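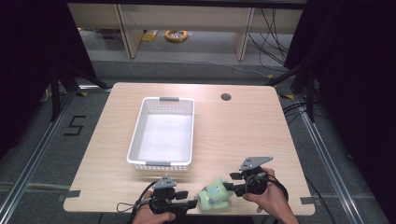

Ruoxi Meng

Chapter 2
Reading the Grain

Run your palm along the nearest tabletop. If it shows a pattern of long, fine lines, you are looking at the story of a tree's growth, or at a good copy of one. Either way, somebody thought those lines were worth having in the room, and by the end of this chapter I hope you'll be as hooked on them as I am!

A tree grows outward, one thin layer at a time. In spring the new wood is pale and full of wide cells that carry water. By late summer the cells are smaller and their walls thicker, so the wood is darker and denser. One light band plus one dark band usually makes a year. Cut straight across the trunk and the bands are rings. Cut lengthwise and those same rings turn into stripes, arches, and swirls – all depending on where the saw goes in.
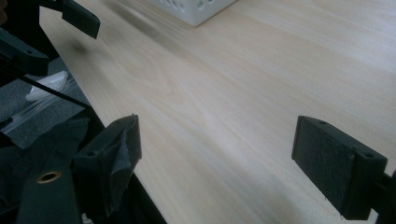
Figure 2.1 Fine, long grain lines with a few darker streaks.

We'll begin with the two cuts every student should know by sight. Plain-sawn boards often show tall arches, like a stack of church windows. Quarter-sawn boards show straighter lines and tend to stay flatter as the seasons change.

Later in the chapter we visit the Endholm sawmill, where Ilir Milošević let me count rings on a fallen oak until my eyes gave out. We also look at knots (my favorite part), at why boards cup, and at 13 common woods you can learn to tell apart with a cheap hand lens. Keep a pencil handy – the first activity asks you to draw the end of a board.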